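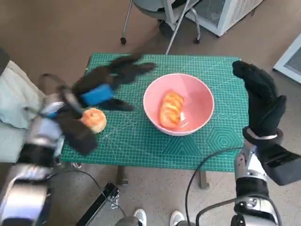 Hicham thinks the starter is fine and that I am the problem. His comment on the last entry says 19 hours is too long for a levain at the temperature we keep the workshop, and that anyone who reads acidity off smell deserves whatever loaf they get. Noted, Hicham.

June 15, 2021. Starter log, jar B (the Pindness jar, so called after the label I couldn't scrub off).

Day 365 if you count the day Thomas Melis dropped the lid in, 364 if you don't. I don't.

Fed at 7:10, 1:5:5, half rye. Doubled by early afternoon, domed, then sulked. Smell: yogurt, a bit of nail salon. Jar A got the same flour and the same water and went over the top of its rubber band before lunch, because jar A is a show-off.

Differences between A and B, as far as I can tell: A sits on the shelf by the window. B sits wherever Thomas puts it. Swapping them tomorrow and taping down both.

Flour: last of the Valentini bag. The new one is from the mill in Zakirville and drinks more water – added an extra spoonful and still got something like spackle. Need to redo the hydration table before anybody bakes from it. The old numbers go back to January and were optimistic then.

Test dough, from A only. Bulk at room temp, four folds, the third one late (phone call). Shaped tight, slack again in ten minutes. Put it in the fridge to think about what it had done.

Total flour used since the log began: roughly 3,249 grams more than I told Hicham. He can have that for his next comment.

To do: pH strips. Second thermometer, the first one reads high. Ask Thomas where the lid is.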